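From: Pui-shan Hsiao
To: Hadgu users list
Date: 12 November 2020
Subject: Re: Wirnuvov vs. Drisix fingers on the small arm, insertion tests

On the Hadgu list, R. wrote:

> We are about to order grippers for four arms and are leaning toward
> the Drisix because of the rated closing force. Has anyone run both on
> a peg-in-hole or shape-sorter type task with the Ultedora controller?
> I'm less interested in pick success than in what happens to the part
> orientation between pick and insertion. Also, is the wrist wiring
> still a problem, or did the August firmware make it irrelevant?

I ran both last month, same arm, same Ultedora controller, same board. 200 attempts per gripper, with the block started from a taped mark on the table and the board left in one position throughout. An attempt counted as good only if the block went fully into its hole without a second grasp.

Wirnuvov: 159 good out of 200.
Drisix: 159 good out of 200.

I checked the logs because I did not believe it either. The totals match but the failures do not. With the Drisix, nearly all of the misses were yaw errors. The fingers close hard and the block turns a little as the second finger makes contact, so it arrives over the hole rotated. On a round part you would never see this. On a stepped block, 4 degrees is enough to hang it on a corner. With the Wirnuvov the orientation held, but the block slid down in the fingers when it touched the rim, and the controller then read the contact as a completed insertion.
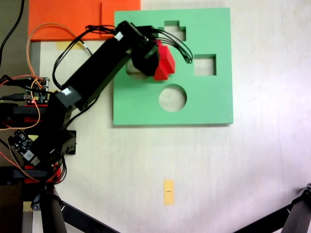
The second kind of failure is easier to fix. I lowered the approach speed for the last 2 cm and raised the contact threshold one step, and most of the false completions went away in a short rerun. I have not repeated the full set with those settings, so please don't quote the rerun as a result. For the Drisix I tried reducing the closing current. That cut the rotation but the block then slipped on lift, so there was no net gain. Softer finger pads might help. I don't have any that fit.

On rated force: I would not use it to choose between these two. Neither gripper came near its limit with a light block.

On wiring: the August firmware changed the timeout handling on the servo bus. It does nothing about the cables themselves. If the leads at the wrist are short, the last joint pulls against them at one end of its range and you get a position offset that looks like bad calibration. Leave a loop at the wrist – a generous one – and check it with the joint at both extremes before you calibrate. The cost is that a large loop can block an overhead camera at the moment you want to see the hole. I ended up moving the camera instead of shortening the loop.

For four arms doing insertion I would buy the Wirnuvov and spend the time on thresholds. For plain pick and place, take whichever ships first.

Logs and the parameter file are available if you want them. They are in the old Hadgu format, so you will need the converter – version 2 or later, as the first one drops the wrist joint column.

Pui-shan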